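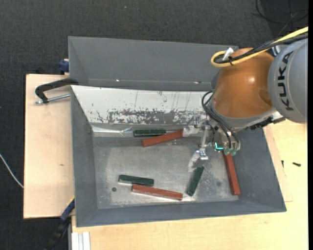 Plolitz, 10/7/18

Topic: Written rules for a bin picking cell – what do you put in yours?

plolitz_cell
Hello all. I was asked to write the house rules for our bin picking cell, two pages maximum, to hang beside the door. Before me there was only the manual of the arm and a lot of habits. English is my third language, so please tell me if some sentence is not clear.

My draft so far:

1. The bin is clamped on both sides before the program starts. If you touched a clamp, you run the position check again.
2. Hoses and cables at the wrist are looked at before every run, with the arm in home position and the drive off.
3. No loose screws, ties or tools on the table near the bin.
4. Reaching into the bin by hand only with the drive off and the key in your pocket.
5. Parts are put back in the bin in a random way, never arranged to help the gripper.
6. Every stop is written in the log, also the short ones.

What is missing? And is number 5 a rule or only a wish?

greasefitting
Number 3 should be number 1. There is a small black screw lying on the wood to the right of your bin, and what looks like another one standing closer to the wall. One bump and they are in with the blocks.

plolitz_cell
You are right, thank you. I will move it up. I will also add that the person who starts the run is the person who clears the table, otherwise it is always the other shift.

torque_and_tea
I have to disagree with the clamps. Clamps are fine for a week of trials, but if you are writing rules to hang on a wall then the bin should sit in a fixture with pins. At Skasia we ran with clamps from June and we had to repeat the position check so often that people began to skip it. A rule that people skip is worse for me than no rule, it teaches them to skip the others too.

plolitz_cell
I understand this, but we change between three bin sizes. A pinned fixture for each one was refused in the budget. Maybe I can write "clamped, or pinned where a fixture exists", so the rule does not need to change later.

southbay_integrator
Clamps are OK if the check is quick. We touch two corners of the bin with a pointer and compare with the saved values. If it takes longer than making a coffee, torque_and_tea is right and it will be skipped.

More important to me is number 2. Looking is not enough. Where the lines make a tight loop, you should move the wrist slowly through its full range, reduced speed, one person with the enabling device and nobody inside the fence. A hose that looks fine at home can pull at the end of travel. We replace our air hoses every 2,000 hours, without discussion.

greasefitting
2,000 hours is what you do, but don't let him copy it as a standard. It depends on the bending and on the hose. Ask the supplier and write down their answer with the date.

southbay_integrator
Fair. I should have said it is our own number.

plolitz_cell
I will write it with an empty field for the interval, and fill it when the supplier answers.

Nobody commented number 5 yet. My colleagues at the Amar line put the long parts nicely side by side, and then their results look very good. With us the blocks lie in all directions, some against the wall, and the wall is the difficult place.

torque_and_tea
Then it is a test rule, and it does not belong on a safety sheet. Make two sheets. Safety on the door, test method in the folder. When you mix them, the operator thinks that a badly mixed bin is as serious as a hand in the cell.

quietgripper
I would keep one sheet, two sections. The folder is where paper goes to die. In our last series we had 473 attempts and 346 good picks, and more than 50 of the misses were at the walls or in the corners. With arranged parts we would never have seen it. So please do write how the bin is filled, and also who fills it – not the programmer.

torque_and_tea
Two sections, different colors, and I can live with it.

cardenas_night
Reading from the Cárdenas plant, night shift. Please write number 4 as the first line, in big letters, before the screws and everything. And say which key. We have three on the same ring and all of them look "the" key.

plolitz_cell
Very good point about the key, ours are also not marked. I will put a colored tag on it and use the same color on the sheet. So the new order is: key and hands, clear table, clamps with two-corner check, hoses with slow movement, log. Then a second section in another color for filling the bin and counting the picks.

I will post the second version here when my supervisor has read it. If someone has a good form for the log, I would be glad to see it. Ours has too many columns and people fill only the first two.

greasefitting
Time, what stopped, what you did, initials. Four columns, and leave the lines wide enough for work gloves.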